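Notebook - Saturday, February 25, 2023
Harkeck feed study, like-activity logging

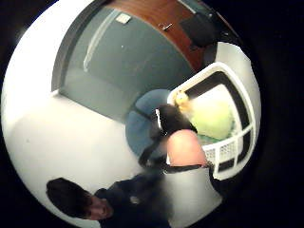
Gray door and wood-grain panel with latch.

Pulled the like events for the Bretico test accounts, 30 accounts, 1,879 rows. Duplicates came from 2 accounts that like, unlike and like again within a minute. Collapsed those to the last state - raw rows kept in the Flalari folder.

Viewing a profile without liking still leaves no row, so lurkers are undercounted. Heiskanen export stops at 3,000 rows per request; not a problem at this size.

To do: rerun with comments included, check time zone on the older rows.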